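Acceptance

The evaluation license for the Drellach kitchen package ran 28 days, and Vasilică Pascu had used 26 of them on the installer.

Aduvance had hired him to write the review. The package consisted of an arm controller, a simulated kitchen, and a skill library called Mikuš, sold by subscription. The vendor claimed that a skill tuned in the simulated kitchen would run on a real arm with no changes. Pascu had no real arm. His contract covered the simulated half.

He started at 14:00. The test plan listed 12 tasks, graded pass or fail. Drawer, pass. Cabinet door, pass. Knob, fail: the gripper closed short of the knob and turned air through ninety degrees, and the log recorded the burner as lit. He wrote this down and attached the log.

At 16:20 he called support. The technician asked for the build number and then for the knob.

"Second from the left," Pascu said.

"That one has a known offset."

"Is it in the release notes?"

"It will be."

He entered the offset by hand. The gripper took hold of the knob and turned it. He changed the grade to a conditional pass, a category the template didn't have, and added a column.

The frying pan was the last task. Rarna, the other bidder, had dropped its pan on every trial, and Aduvance had asked for particular attention to this item. Pascu loaded the model, set the pan on the rear right burner, and reset the clock. He ran the approach at quarter speed and paused it with the gripper over the pan.

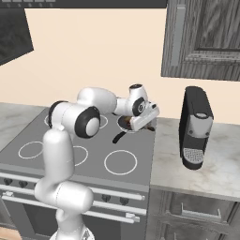 The planner offered two grasps. The first took the rim and had a score of 0.91. The second took the handle and had a score of 0.64. A cook would have taken the handle. Pascu read the scoring section of the manual again and found no term for temperature.

He selected the rim, as the plan required, and resumed. The fingers closed. The pan rose level and stayed level for the full hold time. He graded it a pass.

In the comments field he typed: "Vendor should state whether fingertips are rated for heat." He saved the file, opened the license page, and requested an extension.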